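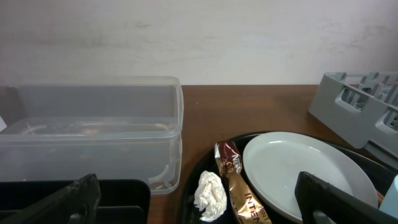
Coeliac disease is just a fussy stomach with a fancier name, according to one of the first people to answer our survey, and we have to thank them for it, as that one comment ended up steering most of our term. We had planned to write a tidy little report on gluten-free lunches. After reading that answer (and quite a few others like it) we changed the question to how much students at our college know about the disease itself, and where they picked it up.

## A bit of background

Coeliac disease is an autoimmune condition. When a person who has it eats gluten, a protein found in wheat, barley and rye, the immune system reacts and damages the lining of the small intestine. That lining is covered in tiny finger-like bumps called villi, which soak up nutrients from food. Once they are flattened the body can miss out on iron, calcium and several vitamins, even when the person is eating plenty.

The signs vary more than we expected. Bloating and diarrhoea are the ones most people can name, but tiredness, mouth ulcers, low iron and an itchy rash can also be part of it, and some people notice very little at all. Doctors usually start with a blood test and often follow it with a biopsy. The person needs to be still eating gluten when they are tested, or the results may come back looking normal - this was news to all of us in the group!

## What we did

The survey went out in July through the Paulauskas Library newsletter and on the noticeboard at Lisard Hall. It had 12 questions to begin with, which was too many, and we cut it back after the pilot. We sent it to 726 students and got 476 replies, far more than we had dared to hope for. We threw nothing out, though a few people skipped the last page.

We also spent a lovely long afternoon at the Dillico kitchen, learning how the staff keep gluten-free meals apart from the rest. They were very generous with their time and let us ask the same thing several ways until we understood it.

## What we found

- Of the 476 who replied, 184 knew that coeliac disease is autoimmune.
- Allergy was a common wrong answer, and so was "intolerance".
- Many people thought a small amount of gluten now and then would do no harm.
- Oats caused the most confusion, and we sympathise, as the advice differs from country to country.

Family came up again and again as a source of information. Students with a coeliac parent or sibling tended to write long, careful answers, and several described separate toasters and labelled butter at home.

## Things we would change

Our wording on question 3 was poor. We asked whether gluten was "bad for you" without saying for whom, and the answers were all over the place. We would also ask about testing, which we left out completely and regretted by the second week. The Bonunitz student fund paid for our printing, and we are very grateful for it.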